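Workshop Tips: Teaching an Arm to Pick From a Bin

Notes from the Hamard shop page, updated in February

These tips cover showing a robot arm a picking job, either by taking hold of the wrist and moving it yourself or by driving it from a remote control. They come from bench work at our Drisosbridge shop, where the arm gets taught on ordinary hand tools and small boxes. Most of it is setup. The teaching itself goes quickly once the bench is right.

Before you start

Clamp the bin. A bin that slides even a little will spoil every run you recorded before it slid. One bar clamp over the rim is enough for a steel bin on a wood bench. Tighten it, push on the far corner with your palm, and tighten again if anything gives.

Mark the bench with tape. Blue painter's tape comes up clean and shows well on pale wood. Mark corners with an L shape and leave the long sides alone. Long strips curl up and the arm catches them.

Keep the cable bundle loose at the wrist. Tie it higher up and let it hang in a wide loop below. Before recording, turn the wrist slowly to both ends of its travel and watch the loop. If it pulls straight at any point, cut the tie and start over with more slack.

Put the control where you can reach it without leaning. Ours goes down on the bench behind the work. Run its cable away from the bin.

Guiding by hand

Hold the arm close to the wrist, not by the gripper fingers. Fingers bend, and then everything you teach afterward is off by the amount they bent.

Move at half the speed you think is right. People rush the trip down into the bin and then spend a long time fussing at the bottom. The recording keeps both. Go down at an even pace, stop just above the item, wait a second, then close in.

Come at thin items from above and square to the handle. A paintbrush lying along the seam between the floor and the wall is the hardest thing in our bin. Teach it last. Boxes against a wall are easier, but leave room for the finger that has to go in behind.

Do not fix a mistake in the middle of a run. Stop, back out, throw that one away and begin again. A run with a wobble and a save in it teaches the wobble too. (The exception is when you want the arm to learn recoveries. Record those on purpose and keep them in their own folder.)
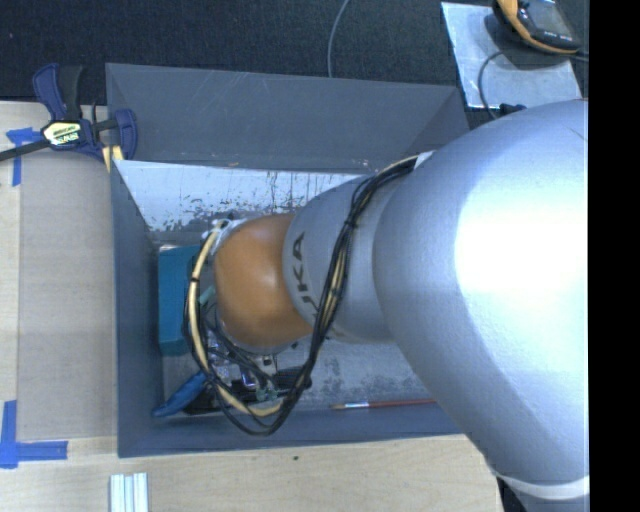

Wrist over the left half of the bin, with the cable loop hanging below it and the paintbrush along the lower wall.

Driving by remote control

Stand where you can see the fingertips. With a big arm the last link blocks a good part of the bin from one side, so pick your spot before you power up and mark it on the floor with the same tape. If you work from a screen, check that the camera sees both the item and the gripper at the moment of closing.

Set the speed low for the first session. On the Oprea control box we use, the dial goes to 100 and we teach at 25. New operators ask to turn it up after a few picks. Let them finish a full set first.

Use one stick at a time near the walls. Moving sideways and down together is how the gripper ends up against the rim. Out in the open it doesn't matter.

Rest your forearms on something. A folded towel on the bench edge works fine.

How many runs to record

For one item in one place, 2 clean runs will tell you whether the setup works at all. After that, variety counts for more than repeats. Turn the item, move it to a corner, lay another tool across it. Our longest set, for a mixed bin of hand tools, came to 467 runs, and the ones that helped most were the untidy ones where things touched each other.

Shuffle the bin between runs. Reach in with the arm stopped, stir the contents, and take what you get. If you place everything by hand you will start placing it the same way without meaning to.

Write down what changed. We keep a paper log next to the bench with three columns: run number, what was in the bin, and anything odd. The file names from the Jindiro recording program are only numbers, and a week later they mean nothing.

Care of the bin and bench

Scratches and worn patches on the bin floor are no problem for hand guiding. They can matter if the arm is using a camera, especially with bright metal under a strong lamp. Move the lamp before you think about repainting.

Wipe out grit at the end of the day. A shop brush is fine, as long as it isn't one of the brushes in the set.

Check the clamp again after lunch. Ours is an old one with a 1970 date stamped on the bar, from a different bench, and it loosened by noon until we put a scrap of rubber under the jaw. The rubber gets replaced when it goes shiny.

Safety

Keep the stop button within reach of whoever is guiding, on the side of their free hand. Tie back long sleeves and take off lanyards. One person moves the arm and nobody else puts a hand in the bin until that person says it is stopped - say it out loud each time, even when you are working with someone you know well.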